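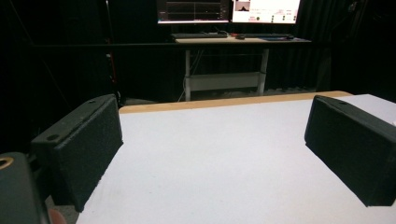

My table, white top with the light wooden strip at the far edge

kundora46
July 23, 2020
Hello all. I want to use this table for cutting fabric and I need advice about the wooden strip. The top is matt white and I like it very much. The strip is pale and I think it has no finish on it, but I am not sure. Should I oil it, or put clear varnish? I am afraid that oil will travel into the white part and leave a yellow line.

Dulley_1996
Varnish, water based. Put masking tape on the white first and pull it off before the varnish is hard. Two thin coats.

Ladan Ebrahimi
I do not agree with varnish for a sewing table. Mine got small chips along the edge after one winter and then the silk was catching on them. I used hard wax, very little, with a cloth.

Dulley_1996
Chips come from thick coats. Did you sand between?

Ladan Ebrahimi
Yes, I did, with fine paper. The chips came anyway.

golestani44
Please try it first on the underside, if the wood continues there. Is the strip level with the top? If it stands higher, your ruler will rock.

kundora46
I put my ruler over it and it is level. I will try the wax underneath this evening. Which cloth is best, cotton?

Ladan Ebrahimi
Old cotton, yes. A piece of bed sheet is fine.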